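Monitor arms, VESA plates and the things the spec sheet leaves out

I spent most of July moving my desk setup from factory stands to clamp arms. The work itself is simple. Finding out in advance which parts fit which display took a good deal longer, so I am writing down what I learned while I still have the receipts.

Start with weight. Arms are rated for the panel only, with the factory stand removed, but many product pages list the display weight with the stand attached. Look for a line that says "without stand." If there isn't one, put the panel on a kitchen or bathroom scale after removal. Gas spring arms also have a minimum load. My first arm, a Farnero, was too stiff for the smaller of my two displays and kept drifting up until it hit the top of its travel. Backing off the tension screw helped a little. The screw reached its stop before the arm would hold level.

Next is depth at the desk edge. The Kalinowski clamp needs a flat underside, and my desk has a steel rail running along the back, set in from the edge by less than the depth of the lower jaw. I ended up using the grommet mount, which meant drilling. Use a hole saw, go in from the top until the pilot bit comes through, then finish from below. The edge comes out clean on both sides.

Screws are almost always M4 on a 100 mm pattern. Length is where people get into trouble. A screw that is too long can bottom out before the plate is tight, and on some displays it can reach parts you do not want it to reach. Measure the hole with a toothpick, add the plate thickness, and buy the next size down.

Then there is the stand. Some displays have a release button and the stand comes off in seconds. Others have the hinge set into the housing, with the fasteners under a trim piece or only exposed at one end of the tilt range. On that type, go to the service manual first. Lay the panel on something soft and flat, support the whole face, and don't use the stand as a lever. 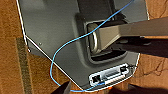

Grilurwood wrote in after my earlier post on cable routing to say that a recessed hinge often rules out a standard plate altogether, and that an adapter bracket should be priced in before anyone orders an arm. I agree. The Zulloder bracket I looked at adds 250 grams, which matters only if you are already close to the arm's limit, and it pushes the panel forward a bit. He also recommended checking that the power socket stays clear of the bracket. Mine does, with a right-angle plug.

Total for the two positions came to about $175, including the hole saw. The Farnero arm is going back. I have not yet decided on its replacement, and the smaller display is on its factory stand until I do.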